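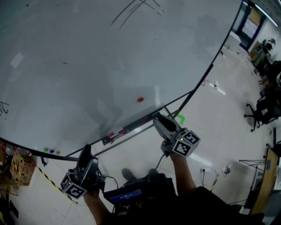

Facilities Service Desk, Rilville Campus
Ticket 2113: Room booking panel shows room as occupied
Reported by: Märta Kristiansen, Planning
Assigned to: Ismael Lacerda
Priority: Normal
Status: Resolved, monitoring

Description of issue
The booking panel outside the Jukwood meeting room shows the room as occupied after a meeting has ended. Staff are unable to reserve it from the panel or from the online calendar. The requester notes that the fault was first seen on Monday and affects recurring bookings only.

Work log

9:40 a.m. -- I. Lacerda
Panel restarted. Status returned to "available" and then changed back to "occupied" at the next calendar refresh. Network connection tested and found to be normal.

10:25 a.m. -- I. Lacerda
Compared the panel with the one outside the Sperling room. Both run the same software version. The refresh interval on the Jukwood panel is set to 300 seconds; the standard setting is 60. Corrected. The fault remains.

11:15 a.m. -- I. Lacerda
Calendar export reviewed. One weekly series was created by an account that has been closed. The series has no end date and cannot be edited by room managers. Passed to Calendar Services.

1:30 p.m. -- B. Mladenović, Calendar Services
Confirmed. Ownership of the series was moved to the Planning group account and the series was canceled. The room record also held over 1000 expired entries, which were archived. Please reload the panel.

1:50 p.m. -- I. Lacerda
Panel reloaded. Test booking made from the panel, ended early, and released correctly. A second test from the online calendar gave the same result.

2:20 p.m. -- M. Kristiansen
The room can now be reserved. Two colleagues will need to enter their Thursday meetings again -- they have been informed.

Follow-up
Calendar Services will check the remaining rooms on the floor for series held by closed accounts. The ticket will stay open for five working days. If the fault returns, please reply to this ticket and include the time shown on the panel.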